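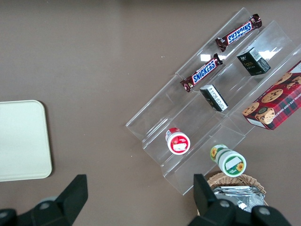 Section 4. Setting Up the Snack Counter Stock List

Welcome back! If you've worked through Section 3, your Vutano register is switched on and knows what time it is, so we can move along to the part most people enjoy, which is telling it what you sell. Pour yourself a coffee and take it slowly, as there's no clock running on this screen.

1. From the Home screen, press Stock, then New List. Type a short name you'll recognize later (ours is just "Counter") and press Save.

2. Press Add Item. Scan the barcode, or key the number in by hand if the wrapper is crinkled and the scanner keeps grumbling at you.

3. Enter the selling price and press OK.

Note: Each list holds up to 99 items. If you carry more than that, start a second list and link the 2 from the Lists menu.

4. Put your bottled drinks in a group of their own, so that a price change can be made once for the whole lot. Press Groups, then New, and tick each drink you'd like to include.
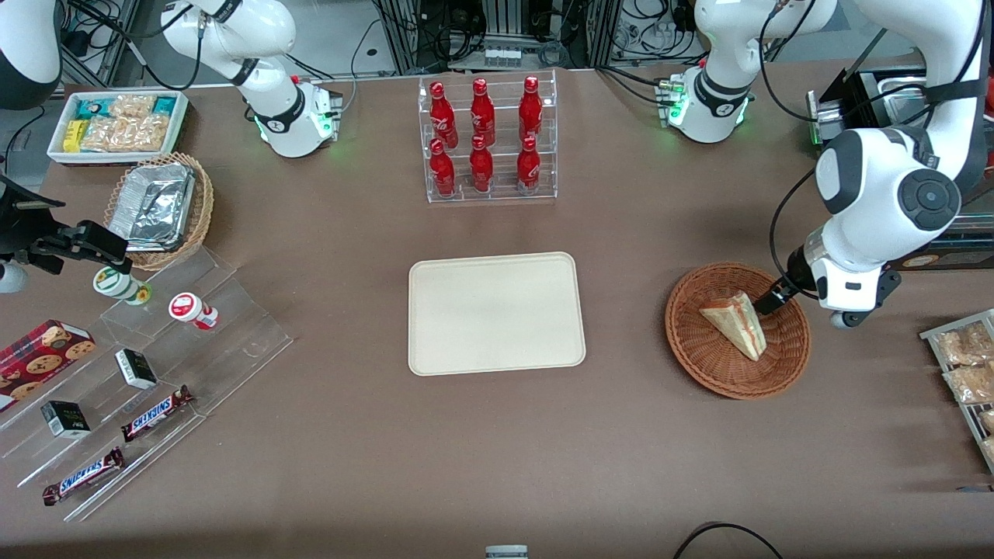
5. Set a low-stock reminder for anything that sells quickly. The register comes set to 50, and that's far too many for a small counter, so do change it!

Caution: Don't unplug the register while "Saving" is showing. You could lose the whole list, and typing it in again is no fun at all.

6. Press Print Test and check the slip against your price tags. Long names are shortened on paper but stay complete on the screen.

If a price won't save, see Section 9, Locked Items.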